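4 min read

Most parishes that adopt a safeguarding policy copy it from another parish. The Grerwood deanery did so in June, and the result runs to 34 pages. Page one names the person who receives complaints: the senior pastor. A complaint about the senior pastor goes to the same desk.

Lefteris Psarras, who drafted the text, argues that a church is a family and should settle matters inside. I disagree. A family does not employ staff, hold keys to 40 rooms or run overnight camps. An institution that does these things needs a reporting line that ends outside its own payroll.
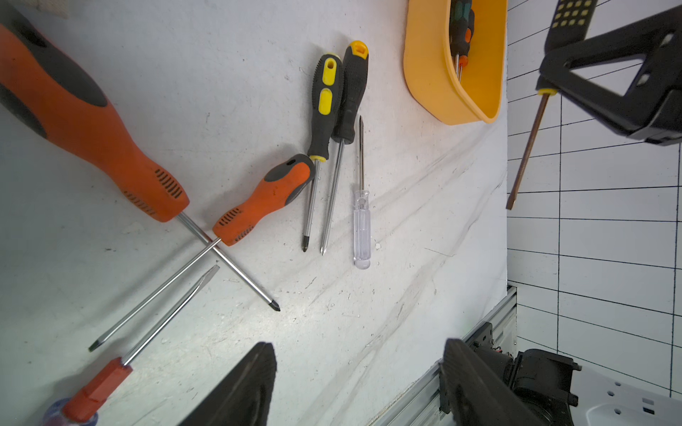
Screwdrivers and an orange tray on a work surface.

The fix is small. Name an outside contact. Print the number on the door of each classroom. Require that any report involving a minor go to the civil authorities first and to the church office second. Panagiotis Konstantinidis proposed this wording at Alia, and it fits in four lines.

The usual objection is false accusation. That risk exists, and trained investigators handle it better than clergy do. Scripture asks for witnesses and a fair hearing. It does not ask that the accused keep the file.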